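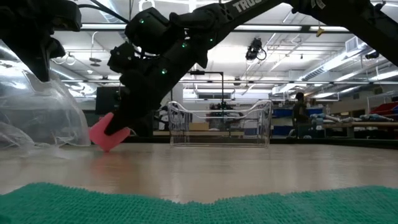 Pink block, black gripper.

Kneel-down arithmetic for a league with its own clock rules

10 Feb 2024

Everyone I know is talking about one football game this weekend. I want to write about a much smaller one, which Kamard lost to Boltska by 30 to 29 after having the ball, the lead and a fresh set of downs with under two minutes left. I keep the clock for our flag league, so I had a good view of it and a written record of every stoppage.

The common opinion on the sideline was that Kamard got unlucky. I went through the clock sheet afterward and I don't agree. They used the wrong table.

Most people who coach in our league carry some version of the kneel-down chart in their heads. It tells you how much time you can run off by taking a knee on every down, given how many timeouts the other team has. The version people remember comes from television, and it assumes a 40-second clock that starts the moment the last play ends. We don't use that. Our league has a 30-second play clock that starts on the referee's ready whistle, and the game clock keeps running between the end of the play and the whistle. So the numbers have to be worked out again.

The inputs

Kneel: 2 seconds from snap to dead ball. Some quarterbacks drag it out to three, but I would not plan on it.

Whistle delay: 6 seconds from dead ball to ready. I took this from my own sheets. It varies a lot with the crew, and it gets shorter when the trailing team is shouting at the referee.

Play clock used: 29 seconds. You want to snap with one second showing. Teams that try for zero get a delay penalty sooner or later, and under our rules that stops the clock inside two minutes.

So each kneel that is followed by a running clock is worth 2 + 6 + 29 = 37 seconds. A kneel followed by a timeout is worth 2. The fourth-down kneel is also worth 2, as the clock stops on the change of possession.

The table

From the snap on first down, with four kneels:

Opponent has no timeouts: 113 seconds, or 1:53
Opponent has one: 78 seconds, or 1:18
Opponent has two: 43 seconds
Opponent has three: 8 seconds

If the game clock at the first-down snap is at or under the number in your row, the game is over and you can kneel. If it is over the number, the difference is what the other team gets back, plus whatever field position you are giving them.

Note the size of the step between rows. One timeout is worth 35 seconds. The two inputs that matter are the timeout count and the clock at the snap, and both were wrong in Kamard's huddle.

What happened

Kamard led 29 to 24. They snapped on first down at 1:44, which is 104 seconds. Boltska had one timeout. The table says four kneels take off 78, so Boltska should get the ball with 26 seconds left.

They got it with 25. The kneels were a little slower than my input and the whistles were a little faster, and it came out nearly even. Boltska needed two completions, the second one in the end zone, for six points. They didn't bother with the conversion, as the clock had run out on the play and our rules don't require it.

Mulugeta Kassa was calling plays for Kamard and has been decent about my going through this in public. He told me he believed Boltska was out of timeouts. With no timeouts, the limit is 113 and kneeling at 104 is correct with 9 seconds to spare. So his decision was right for the situation he thought he was in. The timeout in question was one Boltska had called and then been given back in the third quarter, after the crew agreed that the clock should have been stopped already. It was announced once, and not loudly. I had it on my sheet. He did not ask me, and I am not allowed to volunteer it, only to answer.

What they should have done

There are two reasonable options at 104 seconds against one timeout.

The first is to run the ball inbounds on all four downs. A wide run in our league takes 6 to 8 seconds if the carrier stays patient. Call it 7. That adds 5 seconds per down over a kneel, or 20 over the series, and leaves Boltska with 6 seconds. It also brings a chance of a first down, which would end things outright. The risk is a fumble or a carrier going out of bounds. In our rules a fumble is dead where it lands and the offense keeps it, so the fumble risk is close to zero. Going out of bounds stops the clock and costs the same as a timeout. You tell the carrier to pull up in the middle of the field and lose the flag there.

The second is a short, safe throw on one of the downs to try for the first. I like it less. An incompletion stops the clock and hands back the 35 seconds you were trying to take away. Lim won a game that way two seasons ago and people bring it up, but it was a very good throw.

I would run four times. If the first two runs gained 17 yards between them I would feel clever, and if they gained nothing I would still be ahead of the kneel.

Loose ends

The table starts at first down. If you pick it up at second down, subtract 37 from the first row and from each row where the other team still has fewer timeouts than you have kneels left before the last one. It is easier to rebuild it from the inputs than to adjust it.

I left out the two-minute stop because we don't have one. Skotel's captain has proposed adding it next season. If it passes, any series that straddles 2:00 loses one runoff, and the limits above stay the same for series that start below it.

I also have not tested the 6-second whistle delay against the newer crews, who are quicker. At 4 seconds the rows become 107, 74, 41 and 8. That is a small change, but 107 to 113 is the range where someone will get caught.

I'll print the table on a card and leave a stack of them at the clock table before the next round. The timeout count is on my sheet, and any captain can ask for it during a dead ball.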